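Akura Forums > Performance > Benchmarks

Suite 4 scores not comparable with suite 3?

pellworm
Posted 2019-09-19

I upgraded the nightly runner to suite 4 in August and every machine in the lab dropped. Same build of our JavaScript engine, same hardware, same power settings. The worst one went from 160 to 131. Is there a conversion factor somewhere? My manager has a chart going back two years and wants one line on it.

drag_chute
There is no conversion factor and there won't be one. Suite 4 took out the old string tests and put in the parser and the regex workload. Start a new line on the chart.

Balthasar Zwahlen
Agree with drag_chute on the chart. Also check how many iterations you run. Suite 3 threw away the first iteration of each test and suite 4 keeps it, so startup time counts now. If your engine is slow to compile a function the first time, you pay for it in the total.

We saw the same thing at Drondton when we moved over. Most of our drop was in the parser test, and nearly all of that was the first iteration.

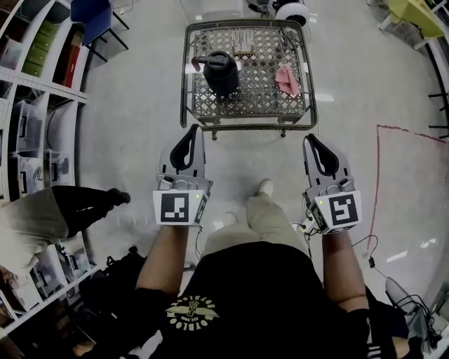 After we turned on lazy compilation for the big functions, the parser score came back up and the rest stayed where it was. I'd look there before anything else.

pellworm
Thanks. I run 6 iterations. Would going to 12 help?

Balthasar Zwahlen
It will make the average steadier. It won't change the first iteration score, which is reported separately and has its own weight in the total.

kettle42
I'm going to disagree with keeping the first iteration at all. On our machines it moves by almost 12 percent between runs depending on what the disk cache is doing. That's noise, and now it goes straight into the headline number. The Shehu runner still drops it and I trust those results more.

drag_chute
People load a page once. First iteration is what they get. If it's noisy on your machines, restart the shell between runs and take the median.

kettle42
I do restart the shell. The median still wanders. I'm fine with measuring startup, I just want it as a separate score.

Balthasar Zwahlen
You can get it separately. Run with the detail option and it prints first, worst and average for each test – the total is the geometric mean of those. Drop whichever column you don't want in your own report, but label it, or someone will compare it to a published score.

pellworm
Ran it with detail on. Parser first iteration is terrible on all of them, regex is a little low, everything else is within a point or two of what I'd expect. So it's mostly compile time. I'll file it on our side and start a new line on the chart.

old_marten
Does any of this apply to Drarnero builds? Mine went up on suite 4.

drag_chute
Different interpreter, so it could. Post the detail output in a new thread.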